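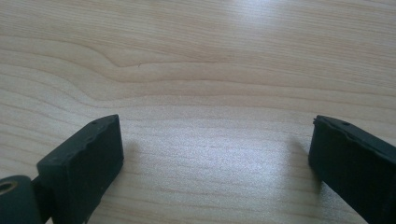

Reviewing for Skultwood: Frequently Asked Questions

Who can write a review?

Anyone with a library card, a bookstore habit or a cousin who won't stop lending them paperbacks. You need an account and the book. Reading the book is strongly encouraged. We can usually tell.

Do I have to finish it?

No, but you have to say where you stopped. "Gave up on page 80" is useful to the next reader. "Couldn't get into it" on its own tells us mostly about your evening. If you quit before the end, please skip the part of the form that asks what you thought of the ending. One reviewer praised the twist in a novel that doesn't have one, and we still get mail.

How long should a review be?

Between 80 words and 669 words. The upper limit was set by Clotilde Texier, who edits the fiction pages and won't discuss how she arrived at it. Our longest submission so far ran to 2735 words and covered a picture book about a duck. It was quite good in places.
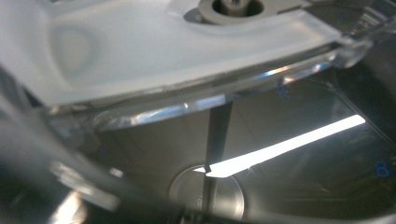

If you really do need more room, write to Clotilde first and tell her what the extra space is for. Retelling the plot in order, with dialogue, won't get you there. Two sentences of plot are plenty for most novels, and three for anything with a prologue.

Can I give away the ending?

Put a spoiler line at the top and leave a blank line after it. Please don't write "I won't say who dies, but it's the brother." We've published that sentence once and would like to stop there. Books your grandparents read in school still count, because somebody is always on chapter four.

Why was my star rating changed?

It wasn't. The site only shows whole stars, so three and a half turns into 3. Benoît Bouvier, who built the rating system, rounds down on principle. He was a teacher for a long time.

My review was sent back with "more detail, please." What does that mean?

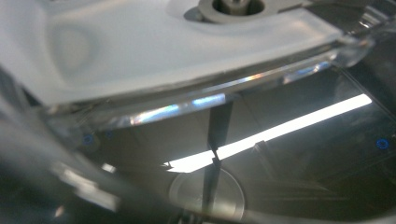
Usually it means your review could be attached to nine other novels without anyone noticing. "Strong characters" and "a slow middle" are the main offenders. Say which character, doing what, and where you started checking how many pages were left. Look at the frosted white panel in the photo: "a white panel" would be accurate, and it would leave out the shallow round dip toward the left and the grey ring at the top, which are how you'd tell it from any other white panel. Find the dip in your novel. It may be a minor aunt or an oddly long chapter on boats, but it's what people will remember.

Can I review my friend's book?

Yes, if you say so in the first line. Capucine Besson reviewed her sister-in-law's thriller for us, gave it two stars, and reports that holidays are now shorter. You can't review your own book. Using your middle name doesn't help.

Do you take reviews of older titles?

Gladly. Tell us if a book feels dated, but be specific there too. A plot that depends on someone missing a phone call may have aged badly. A plot set in a year when people missed phone calls is just set in that year.

What happens if the author writes to me?

Be polite and keep it short. If the email is longer than your review, forward it to Valentina Troncoso, who has a folder.

Can I edit a review after it's up?

For two weeks. After that, you can add a note underneath, which is where you'll find most of our apologies to translators.
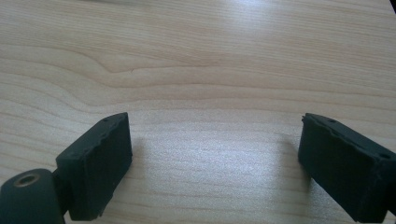
Grivano, 08/06/2026

The review form now saves drafts. Anything you started before today and left open in a browser tab is, sadly, between you and the tab. Young adult reviews also have their own queue, read by Benoît Coste, and the wait there is currently shorter than for adult fiction. This doesn't make your 600-page war saga young adult. He has asked us to mention that twice.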